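Draft line notes, part 2: the long run to Tap 12

Part 1 covered the walk-in and the regulators at the Gerkesham taproom. The remaining problem was the distance between the cold room and the last four taps, and how much beer we were throwing away because of it.

The building is long and narrow. The cold room is at the back, next to the old loading door, and the bar was built at the front where the windows are. Taps 1 through 8 are close enough that the standard setup works. Taps 9 through 12 sit past a corner, and the run to the last faucet is 28 feet of barrier tubing in an insulated trunk with two glycol lines.

For the first season the far taps poured foam for the opening pint and often for the one after that. The staff dealt with it by pouring into a pitcher and dumping. I asked them to write the dumps down for one month. The total was 1,642 ounces, nearly all of it from four faucets. That is more than three-quarters of a half-barrel keg.

There were two separate faults.

The first was pressure. Whoever set up the system had all twelve taps at the same setting. The short runs were fine with that and the long ones weren't. A longer line has more resistance, and it needs more push to keep the gas in the beer between the keg and the faucet. If you raise the push with straight CO2, the keg slowly takes on too much gas and you have traded one kind of foam for another. The long runs now have their own secondary regulator and a blended gas supply. The short runs stay on straight CO2.

The second was heat at the corner. The trunk makes its turn above the dish area, and the installer had cut the insulation to get it around the bend and closed the cut with tape. The tape had let go. I put a probe thermometer on the bare section in the middle of a busy dish cycle and it was well above what it should have been. Beer sitting in that stretch warmed up, the gas came out, and the next pour was foam. After a few pints the line cooled down and the tap behaved, which is why everyone blamed the kegs.

I cut the tape off, dried the section, and fitted closed-cell foam sleeves with the seams glued and turned away from the dish machine. The glycol bath was also running a little warm, so I set it down 2 degrees and checked the mix with a refractometer. The mix was weak. Anyone who tops up with plain water should stop doing that.

Tap 12 was the worst, so it got the hardest beer to pour. Raria is a wheat beer, carbonated on the high side, and it will show any fault in a line. It now pours clean on the first pint at opening. Eglītis, the dark lager on Tap 11, was never as bad and is now dull to test, in a good way. I have left Stetetti off the long run entirely. It is a sour with fruit in it, and I don't want it sitting in a line that takes that long to clean.
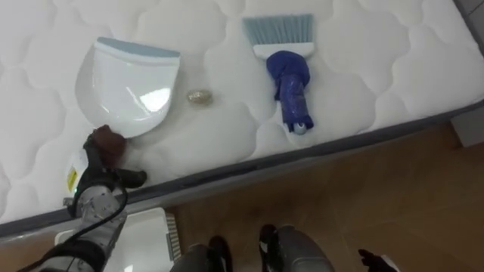
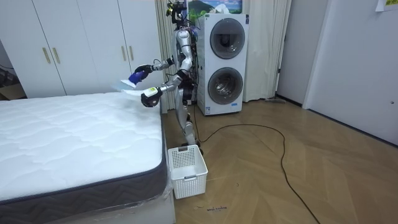 On cleaning: the long lines get the same two-week schedule as the short ones, with a longer contact time on the caustic and a recirculating pump in place of a pressure can. Faucets come apart every time. The couplers on the far taps had not been opened in a long while, judging by the seals, and I replaced all of them.

After the changes I had the staff keep the dump sheet going for another month. The far taps are now in line with the near ones, and most of what gets written down is the first few ounces after a keg change. A foam-on-beer detector would deal with most of that. I have one on the bench and will fit it to Tap 9 first, where I can reach the wall bracket without moving the glass rack.

Part 3 will be about the drip trays, which drain uphill.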